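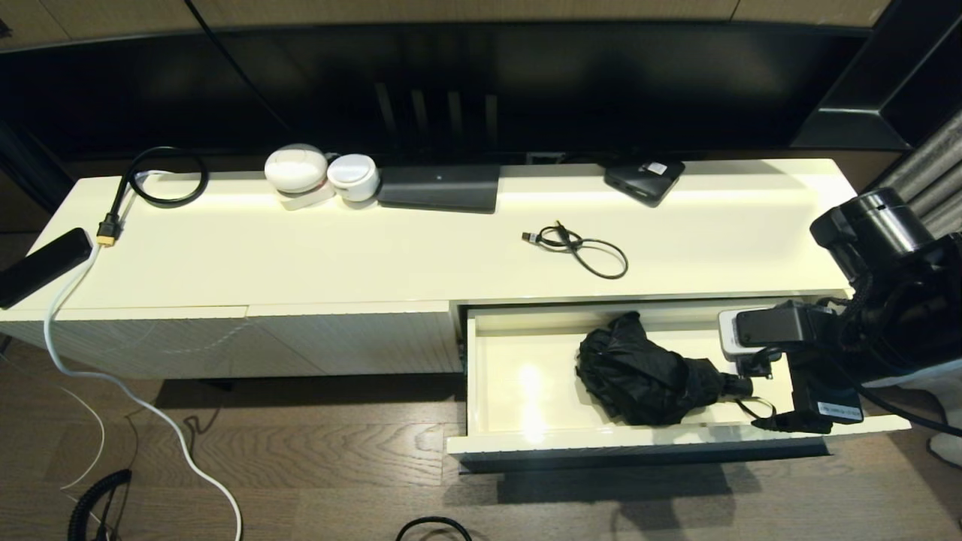
The Pamano Animal Shelter held its open day and art auction on Jun 30, 2024, and I went along for most of the afternoon. It was my first visit since the new kennel block opened in May. Entry was by gold coin and parking was in the paddock across the road, which was soft at the bottom end. Two cars had to be pushed out.

Tours of the kennels left from the front office on the half hour. Ours had 16 people in it, which was a squeeze in the corridors. The new block has its own drainage, and each run opens to a covered yard at the back. The old block has been kept for short stays and for dogs that don't cope well with noise. Visitors were asked not to put fingers through the mesh and most of the kids managed it.

The cattery was closed to the public because of a cat flu scare the week before. A printed sheet on the door listed the cats ready for adoption, with ages and colours. I would have liked photos on it.

The guide said the shelter rehomed 185 animals in the past year, mostly dogs, and that the biggest single cost was vet bills. Desexing is done on site by a visiting clinic from Lumbantobing. Anything more serious goes to town, a drive of an hour and a bit each way.

**The auction**

This was the fundraising part of the day and was held in the hall next door. There were paintings, prints, some ceramics and a quilt. Zaltosen, the framing shop, had framed the works on paper at no charge and they looked good for it. Bidding was silent, done on numbered sheets under each piece. The sheets closed at three, although a few people were still writing on them after the bell and there was an argument over the quilt.

The top price was $1000 for a large oil of the estuary at low tide. I bid on a small linocut of a kelpie and was outbid twice, so I let it go. Plimix, who do the shelter's bookings software, matched the takings from the raffle. The auction total hadn't been added up when I left.

**Food and dogs**

The sausage sizzle ran out of onions early and bread not long after. Tea and coffee were in the hall, with slices and a decent lemon cake. There was one vegetarian option, a zucchini fritter, and the queue for it was as long as the one for the sausages.

Visiting dogs were welcome on lead but had to stay on the oval side of the fence. Water bowls were out and there was shade under the pines. The best-behaved dog ribbon went to an elderly greyhound who lay down for the whole of the judging.

**If you're going next year**

- Wear boots. The path to the new block isn't finished.
- The auction takes cards, but the cake stall and raffle are cash only.
- The number 91 bus stops at the gate. The last one back leaves at 4.40 pm.
- Adoption interviews aren't done on the day. You put your name down and they ring you.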